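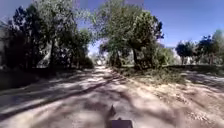
About the Ganamen Field Robotics Program

The Ganamen Field Robotics Program is an elective course and student club at Ezeani Technical School. It is open to students in their final two years and teaches the design, wiring, programming and testing of small wheeled robots that travel outdoors.

Our Work

Each team builds and maintains one robot over the school year. The current platform, named Guvus, was designed by students and is rebuilt every fall by the incoming class. Teams learn to plan a route, read sensor data and write software that keeps the robot on an unpaved track. Strong sun and tree shade are a regular difficulty for camera-based steering, and a full unit of the course is given to it.

Classroom sessions meet twice a week. Field sessions are held on dirt paths and farm tracks in the Rerkwood district, with the kind permission of the landowners. Every team keeps a written log of its runs, and these logs count toward the final grade.

The Rerkwood Trail Challenge

In March the program hosts the Rerkwood Trail Challenge, an outdoor competition for school teams. Robots must complete a course of 3000 meters without remote control. Judges score distance covered, time and the quality of the team's engineering notebook – the notebook carries as much weight as the run itself.

Enrollment

The program has 96 places. No earlier experience with robotics is required, although students should have completed the introductory course in programming. Tools and parts are provided by the school. Students who wish to join the club without taking the course for credit may do so with the approval of the department.

Visits and Inquiries

Families and partner schools may attend field sessions by appointment. Inquiries should be directed to the program office, Room 452, during school hours.

Page last updated 2/1/24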